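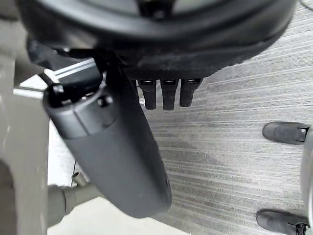 Donwood's shared kitchen gets its Monday suppers back

I've been going on about this to anyone who'll stand still long enough, so I may as well put it in writing: the Monday suppers at Donwood are coming back in May. Doors at 5, same as before, and yes, you still have to bring your own bowl.

If you're new to Bernville, the suppers were a thing we did for years on the ground floor at Donwood. One big pot of something, one tray of something else, bread from Kopecký, and whoever turned up sat down together. Then the old boiler gave out, the hot water went with it, and the whole business was put on hold while the building's owners argued with the insurance people. I missed it more than I expected to! I'm not a great cook, and a night off from my own cooking was a gift to everyone in my house.

The boiler is in now. Harish Thevar, who is running the suppers this time, called me last week to tell me so, and I could hear him grinning down the phone.

"We got hot water on a Friday and I had a menu by the Saturday," he told me. "I had been writing it in my head the whole winter."

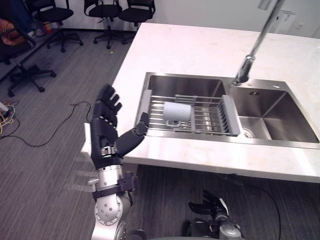

The first menu is lentil soup with lemon, a big pan of baked rice with peppers, and an apple cake that Harish says is his aunt's recipe (he wouldn't give it to me, and I asked more than once). After that he wants a different cook each week. He has a few names down already, mostly people from the streets behind the library, and he's looking for more. You don't need to have cooked for a crowd before. He'll be in the kitchen with you the first time, and he's very calm, even when the rice sticks.

There is one change the regulars should know about. The old suppers were first come, first served, and on a cold night that meant a line down the steps and people going home hungry. This time there are 64 places and you put your name down ahead of time. The sheet is on the counter at Kopecký, next to the register, and it goes up every Thursday morning. I grumbled about this when I heard it – I liked just wandering in – but I've come around. It's hard to shop for a supper when you have no idea who's coming.

The price is $5 for adults, and kids under 16 eat free. If that's a stretch for you, have a quiet word with Harish and he'll sort it out. 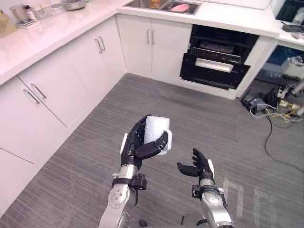
What about the Drerninow crowd?

A few people have asked me whether the folks from Drerninow will be back, as they used to come over on the bus and fill up the long table by the window. Yes! The bus still stops at the bottom of the hill, and Harish has moved the serving time a little so they can get home without missing the last one. Food will be on the table from 5:30.
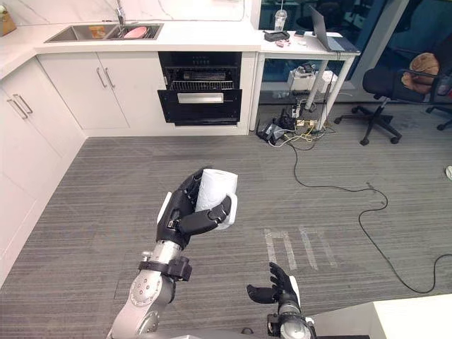 They've also promised to bring the accordion, which I have mixed feelings about, but the kids loved it last time and there was dancing by the coats. We lost a scarf that night, a green one with a fringe. If you have it, my sister would still like it back.

Anyone who wants to cook can leave a note for Harish at Kopecký, and he needs 2 more people for the late cleanup on opening night. I've put myself down for drying. Sign-up for the first supper opens this Thursday.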